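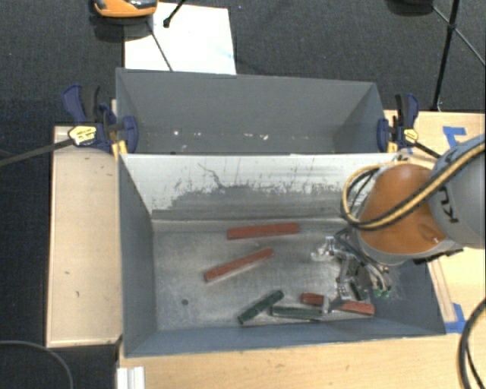 *Red and green bars in one of the grey metal bins, with a second bin right behind it.*

## In praise of the metal bins

If you've been down to the Nindton store room since August you'll know the cardboard boxes have gone. I have been wanting to write about this for three newsletters running, and Ratih has finally given me the space, so please bear with a grown woman getting excited about bins.

For years the small stuff lived in boxes with the flaps tucked in. Offcuts, rods, the coloured bars, the ends of curtain rail that someone was bound to want one day. You'd open the flaps, put your arm in up to the elbow and feel about. If the box was on a bottom shelf it had usually gone soft at the corners, and if it was on a top shelf it was too heavy to lift down without help. I once spent most of a morning looking for a green bar that was in the second box I'd tried.

Then Wahyudi Govindasamy spotted a lot of 30 grey metal bins going from a warehouse clearance and rang round to see whether we wanted them. We did! The whole lot came to 147 pounds, plus the van, and Slamet Hutapea spent two evenings putting up plain wooden shelving to take them. They are second-hand and they look it. The floors are scuffed and cloudy from years of things being dropped in, and I wouldn't swap them for new ones.

What I love is that you can see into them. The side walls slope in towards the floor, so small things slide down to where your hand can get at them, and the front wall is low enough that you can look over it from where you're standing. A red bar on a silvery metal floor shows up from right across the aisle. The dark green ones take a moment longer but they're still miles better than they were at the bottom of a box.

They're good and noisy too. Arif says he can tell from the office whether somebody is putting things back or just throwing them in.

### How we're using them

We tried being very strict at first, with one colour to a bin and a label for everything. It lasted about 5 weeks. People bring back a handful of mixed bars at the end of a session and they want to put them down somewhere and go home, which is fair enough. So now red and green share a bin, and anyone with a spare few minutes can split them up if they fancy it. I find it a lovely job with a cup of tea nearby (on the other shelf, please).

A few things we've settled on:

- Keep each bin shallow. If you can't see any metal floor between the pieces, start another bin.
- Lay long pieces in flat. Anything that sticks up over the front wall goes on the rack by the door.
- Wipe the bin out when you've emptied it. A dry cloth does nearly everything, and a drop of washing-up liquid will see to the rest.
- Don't drag full bins along the wooden shelves. Lift them, or take half out first.
- Labels go on the shelf edge. Itzel Cuevas has made a batch of card ones, and there are blanks in the Edet tin on the windowsill.

Please don't stick tape to the bins themselves. We spent a long while getting the old warehouse tape off with warm water and a plastic scraper, and I'd rather not do it again.

### Still to do

The screws and washers are the next big push. They're in jam jars at the moment, and the jars are in a crate, and the crate is under the bench where you have to kneel to reach it. Slamet thinks the deeper bins at the far end would suit them if we put a smaller tub inside for the washers. I'd like to try it before we decide.

We also have a few bins left over. The Geris allotment group has first refusal on two of them for bulbs and seed packets, and if your group would like one, leave a note in the Vamarico folder with your name and what you want to keep in it. They're heavier than they look, so bring a friend or a trolley.

And if you have any coloured bars at home from the last round of projects, do bring them in next time you're passing. There's plenty of room for them now — I'll be the one by the shelves, sorting reds from greens.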